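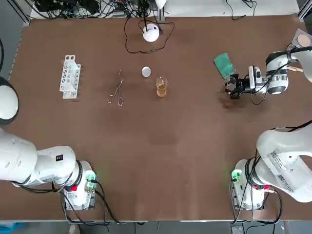

The Flinis Centre for Laboratory Automation opened its doors to visitors in July, when 114 guests from schools, hospitals and local firms were shown the work of its teaching laboratory. The afternoon began at the main bench, where two white robot arms are fixed along the near side of a large brown work table. Guests were able to look closely at the articles set out for handling, among them a test tube rack, a pair of metal crucible tongs, a green sponge and a glass beaker partly filled with an amber-yellow liquid. A small dome-shaped lamp stands towards the back.

Welcoming the guests, the Director of the Centre, Hidayah Wuisan, said that the laboratory had been set up to study the ordinary tasks which take up much of a technician's day. Racks must be moved, glassware must be put back in its place, and surfaces must be wiped down. Such tasks are simple for a trained person and remain difficult for a machine, particularly when the articles concerned are not always left in the same position.

"We have been asked many times whether our aim is to run a laboratory without staff," she said. "It is not. Our partners have asked us for help with the small repeated jobs, and that is the work our visitors have come to see."

Search this site Enter keywords Go

The demonstration programme was led by Rohani Pattinasarany, Senior Lecturer in Applied Robotics, with the support of students from the second-year course. Guests were received in small groups and each group spent half an hour in the laboratory. The students explained how a task is first carried out under the control of a human operator, how the movements are recorded, and how the recordings are later used in training. The Centre's collection now holds 2,000 recorded tasks, the greater part of them gathered since the laboratory moved to its present rooms on the ground floor.

Several guests asked about glassware. Ms Pattinasarany explained that clear containers present particular difficulties, as a camera may see the bench through the side of the vessel and misjudge where its edge lies. Tongs and other metal tools raise a similar question on account of their shine. Students on the course are asked to repeat each task under different lighting and with the articles placed at different angles — a slow business, she admitted, but one which has improved the quality of the recordings a good deal.

Questions were also put about safety. The Centre's rules require an operator to be present whenever the arms are under power, and visitors were asked to remain behind the marked line during all demonstrations. Bags and coats were left in the cloakroom for the same reason. A written summary of the rules was given to teachers who are thinking of bringing a class in the coming school year.

The open day was supported by Flevetti and Gauthier, both of which have sponsored student places at the Centre. Representatives of the two firms took part in a discussion in the lecture room later in the afternoon, chaired by the Director. Much of the discussion dealt with training. It was agreed that technicians who will work beside such equipment should be consulted early, and that short courses should be open to staff already in post as well as to new entrants. The Centre expects to publish the outline of a first short course before the end of the autumn term.

In her closing remarks, Ms Wuisan thanked the students for the care with which they had prepared the laboratory and answered questions. She also thanked the technical staff, who had stayed late on the evening before the event in order to have the benches ready.

A further open day will be held in the spring. Schools and colleges wishing to attend are asked to write to the Centre's office, giving the age of the pupils and the size of the group. Places in the laboratory are limited and will be offered in the order in which requests are received. Individual visitors need not book for the talks in the lecture room — these are open to all — but should report to reception on arrival. Step-free access is by the courtyard entrance.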